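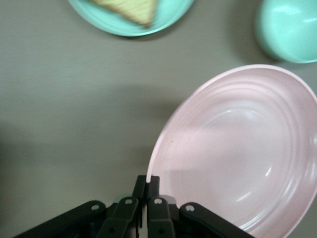
Stokness, Wednesday, July 3, 2019

Gripper loses bowls halfway through the lift, no fault shown
posted by skuluseck_bench in Arms & Grippers

Ok need help before the long weekend. Parallel gripper, two fingers, black linkage type, wrist camera looking down past the fingers. Job is table clearing. Pink bowl, teal bowl, teal plate with the toast on it, gray table. Fingers come down at the left rim of the pink one, one inside, one outside, close, lift. Fine.

Then somewhere on the way up the rim slides out and the bowl goes down. Not every time. Log has 3,141 cycles since January and 17 drops, and most of those are from this last week. Nothing before that worth talking about.

What bugs me is the controller says NOTHING. No fault, no overcurrent, grip status stays "holding" till the arm gets to the drop-off, opens over an empty bin and reports success. Yesterday it went on to the plate like all was well, with a bowl lying on its side in the way. Hit it. I got to the stop button but not fast.

Things I tried:
- more closing force (squeaks, still drops)
- slower lift, maybe a bit better?
- wiped the fingers with alcohol
- reloaded the Mamusora grasp config, same thing
- new cable to the gripper

Bowls are glossy, so is it just slippery? But same bowls since January. Pads look ok to me. Anyone?

mint_and_gray

Had this. It's the pads. "Look ok" means nothing, take them off and put them on a flat surface. Ours had a shallow groove worn across where the rim goes, couldn't see it on the arm at all. Rim sits in the groove, only touches at two edges, then tips when the weight comes on. More force makes it worse bc it rocks.

Also check the pivots on the linkage. Power off first, air too if you have any, then wiggle one fingertip by hand. If it moves and the other one doesn't you've got a loose pin. Ours was one screw backed out maybe half a turn. Fingers were meeting but not square.

Don't keep turning up the force. You'll crack a bowl and then it's sharp bits around people's hands.

toaster_lane

use suction cups?

overnight_shift_2

Suction on a ridged bowl, good luck with that.

Pads yes, agree with the first reply. But the drop isn't your real problem imo, the "holding" status is. What's it based on? On a lot of these it means "motor stalled before fully closed" and it gets checked ONE time, right after the close. Then it's latched. Bowl can fall and nothing will ever look again.

Watch the finger position during the lift. Ours reads 736 counts with a rim between the pads and 967 fully shut on nothing. Your numbers will be different, so record your own. If it drifts toward shut while lifting, the thing is slipping. Stop the arm right there, don't finish the move.

Then a second check before opening at the bin. If position says empty, no success message, no next pick, arm goes to a safe pose and waits for a person. We have that in the Antoniadis sequencer as a plain interlock, took an afternoon.

And until that's in I would not run it with anybody reaching over the table. An arm that thinks the table is clear when it isnt is going to hit stuff again. Put the stop button where your hand already is.

skuluseck_bench

Took the pads off. Groove. Right pad way worse than the left, feels like a fingernail dent all the way accross. And one pivot screw loose on that side too, so both I guess.

New pads on order. Status is latched like you said, checked once at close and never again. Writing the position check now, arm stays off til it works. Will post the numbers when I have them.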